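Workshop notebook, Starnley premises office
Entry of 3rd December
Subject: re-ringing of the loose keys, sitting room table

Purpose

The key register was last reconciled in October. At that time it was agreed that keys held singly in the drawer should be returned to rings, and that no ring should carry keys from more than one door group. This entry records the work done on the first group and the points that remain open. It is written for the office file and for colleagues who will take over the second group.

Background

The register lists 127 keys across the Starnley building and the annex at Zimside. Of these, 31 were entered in October as "loose", meaning that they had been found without a ring, without a tag, or with a tag that could not be read. The usual consequence is familiar to everyone in the office: a key is borrowed, it comes back on its own, it goes into the drawer, and the next person tries it in three doors before giving up.

The Najjar cabinets are the worst affected. Their keys are close enough in shape to be confused with those of the inner store, and two colleagues have reported forcing a lock in error. The matter was raised again last month and is treated here as the first priority.

Materials

Split rings, small, from the Vestuvow box of 100. The box was opened for this work and 69 rings remain after the October issue and the present one. The larger rings in the same drawer are not to be used for single keys. They catch on the hooks inside the key cabinet and pull the neighboring set down with them.

Tags, paper, with string. Pencil only. Ink ran on the previous tags and is the reason several of them could not be read.

Work surface

The white folding table in the sitting room was used in place of the bench. The bench has a slatted top and small rings are easily lost through it. The folding table has a smooth, pale top with a rounded edge, and a ring laid on it can be found again without difficulty. It stands beside the green sofa, close to the wall.

Procedure followed

1. Take one door group at a time from the drawer. Leave the remaining groups where they are.

2. Lay the keys on the table with space between them. Keys that are already joined on a ring are left joined until the register has been checked.

3. Check each key against the register drawing. The shape of the head is compared first and the blade second. The drawings for Zimside are on the last two pages and were not made to the same scale as the others.

4. Take up one ring at a time. The small rings are thin wire and should be held upright by the lower part, so that the top of the loop stays clear. 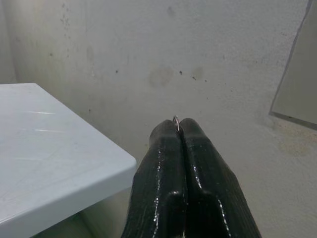 5. Open the ring at the overlap and feed the key on until it turns freely. A ring that stays open after the key is on should be discarded. It should not be bent back.

6. Write the tag, tie it, and enter the result in the register before starting on the next key.

Observations

The first group was laid out shortly after the start of the session. The key with the black plastic head is easily picked out from its neighbors and gives a convenient starting point when the register is being read aloud. It is entered as an outer door key. The plain silver keys require more attention, and it is recommended that they be turned so that the blades can be compared before anything is threaded.

One small cluster came out of the drawer with a ring already attached. Under step 2 it was left as found. The register shows no entry for this combination and it may have been made up by a borrower for convenience. The question has been passed to the Zimside office.
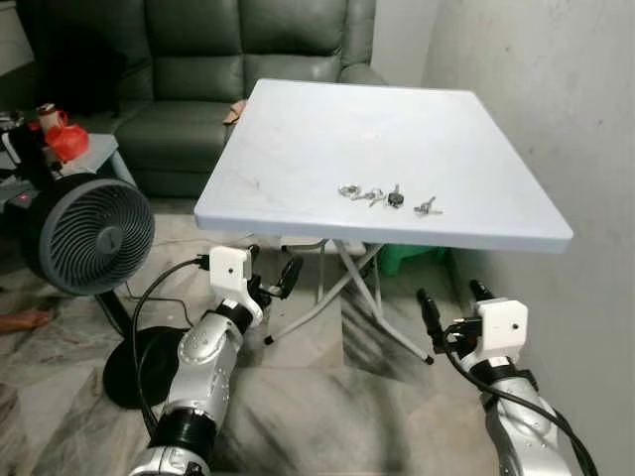

First group on the folding table: keys and ring at left, black-headed key, single silver key at right.

The spacing shown was found to be adequate for four positions. A larger group would need two rows, and a sheet of ruled paper under the keys may be worth trying, with the register numbers written along the top.

A short delay arose over the numbering. The October list runs from the outer doors inward, while the older register runs by floor. Both numbers have been written on each tag for the present. A decision on which to keep is required before the second group is started, as the tags will not take a third line.

Condition of the table

The top carries light scuffs and smudges, and toward one side there is a faint orange-brown mark. It has the look of a dried spill or of rust. Its origin is not recorded. A little fluff was also noted on the surface. The table should be wiped down before small parts are placed on it, and the following is proposed as standing practice: a damp cloth first, a dry cloth second, and no abrasive cleaner on the coated top.

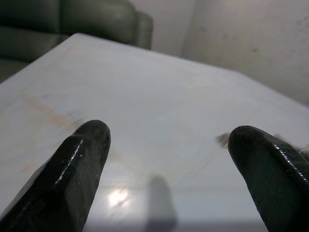
Tabletop, with the orange-brown mark on the left.

Open points

Reply awaited from Zimside on the unregistered cluster.

Najjar cabinet keys to be compared with the inner store keys side by side, and the heads marked with colored tape if this is approved.

Numbering to be settled.

Further paper tags to be ordered. The supply in the drawer will cover the second group only.

Mark on the tabletop to be tried with mild soap, and the result entered on the next page.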